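New (to us) fridge, crisper drawer won't slide home. Also kitchen chat!

Posted in: Kitchens and Laundries

marg_of_dikthorpe
Hi all, long-time lurker, first proper thread. We got the keys to the unit at Zastercombe in October and I am ridiculously excited about having a kitchen where two people can stand at once. The fridge came with the place. Dark grey doors, left door opens to three shelves with a crisper underneath, and it's all spotless in there, which after our last rental feels like winning the raffle.

My question is the crisper. It comes out partway, then it wants to sit crooked, and I can't tell if I'm meant to lift it or pull harder. Door is open a fair way but not flat back.

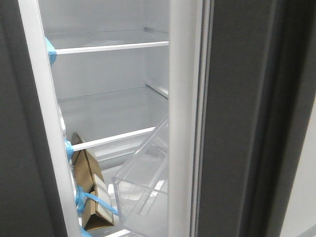 I've got no manual and the sticker with the model number has worn off. I'd love to get it sorted before the first big shop, because I have plans for that drawer. Silverbeet plans.

vibeke_k
Congratulations on the kitchen! Don't pull harder. Open the door as far as it will possibly go, then lift the front of the drawer a couple of centimetres and bring it towards you. Ours did exactly the same and it was only catching on the door liner.

AlgirdasB
Agree with the lifting, disagree that it's the door. Nine times out of ten one side has hopped off its runner. Take it right out, wipe the runners with warm soapy water, dry them, put it back square. And get any packing cardboard out of there while you're at it.

vibeke_k
Could be both, Algirdas. If the door can't open fully she won't be able to take it right out to check your runners, will she?

AlgirdasB
Fair. Door first, then runners.

Domnica S
Can I just say the glass shelf is the best bit of any fridge? You can lift it out and give it a proper wash in the sink. Let it come up to room temp first though, I cracked one at our old place in Adholm and the replacement took 17 days to turn up.

marg_of_dikthorpe
Oh good tip, thank you! Will be careful with it.

While I have you all, the benchtop. It's light grey with little white and dark flecks, nice and glossy, and we can't decide whether it's stone or something engineered. Cupboards under it are flat light grey with no handles, you hook your fingers into the black channel under the bench. I adore it. My partner says it'll be full of toast crumbs by Christmas.
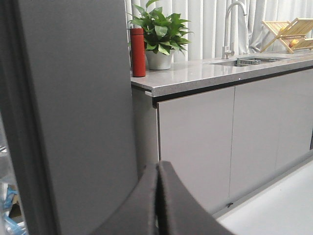
The other thing is whether to keep the bench clear near the fridge so there's somewhere to plonk the groceries, or put the kettle and toaster there. I'm for clear. I'm outvoted one to one, if that makes sense.

egle_p
Your partner's right about the crumbs, sorry. We've had the handleless ones for years and I run an old toothbrush along the channel every couple of weeks. Takes no time and I still love the look.

AlgirdasB
Never got the appeal. Wet hands, no handle, fingerprints all over the door fronts. Give me a decent bar handle any day.

egle_p
Matte fronts hide more than you'd think, Algirdas. Gloss ones I'd agree with you.

Domnica S
Team clear bench! Somewhere to put the bags down beside the fridge is gold. Kettle can go next to the sink, where the water is.

vibeke_k
Kettle wherever the mugs live, I reckon. But yes, keep a landing spot by the fridge. As for the bench, treat it like stone until you know for sure – no vinegar, no lemon, trivets under hot pans.

marg_of_dikthorpe
You lot are wonderful. Update at 8 pm: door all the way back, lifted the front, drawer came out like a dream. One side was off its runner as well, so you can share the prize. It's back in and gliding. Silverbeet tomorrow!

AlgirdasB
Told you. Runners.

vibeke_k
Door first, you said so yourself – post a photo when it's full, Marg!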